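Sendadlow Room Kit – Set-up Guide

Section 16: Standing and decorating the panel

Before you start, hang both curtains (see Section 18) and clear the floor by the back wall.

1. Wipe the panel with a dry cloth and leave it flat for 30 minutes.

2. Lay the stickers out on the panel without peeling them. Keep larger designs towards the middle.

3. Peel and press one sticker at a time, working from the centre outwards.

4. Lift the panel upright with a second person. Hold it by the sides – never by the top corners.

5. Stand it on the floor near the back wall and check that it does not rock.

Note: Stickers can be moved once only. Smooth any raised edges with a fingertip.

CAUTION: Do not let children climb or pull on the panel.

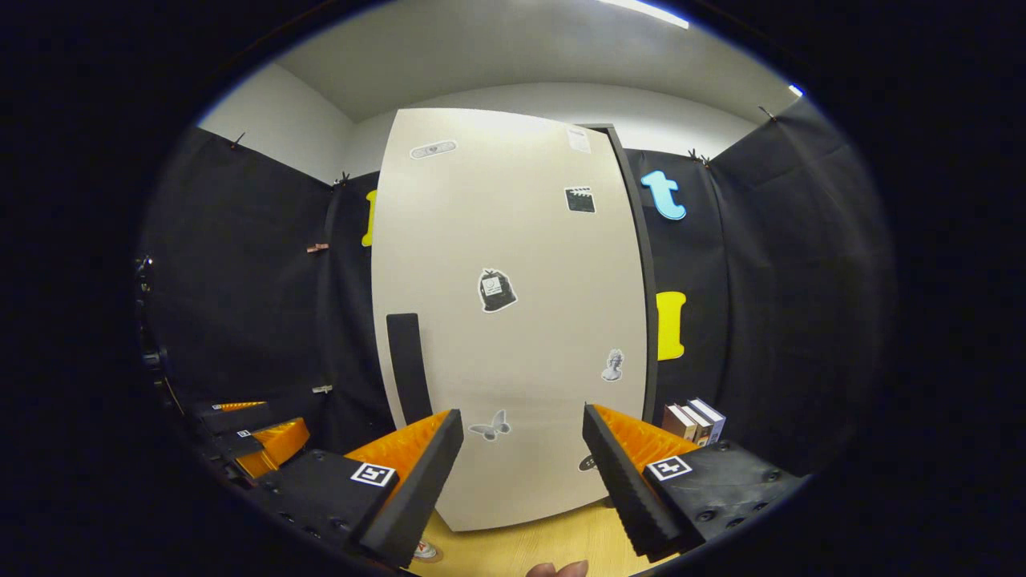
Fig. 16 – Cream panel standing, stickers applied, black curtains to either side.

6. Let the curtains hang in loose folds. Do not pin them to the panel.

7. Check the panel again after a day and press down any sticker that has lifted.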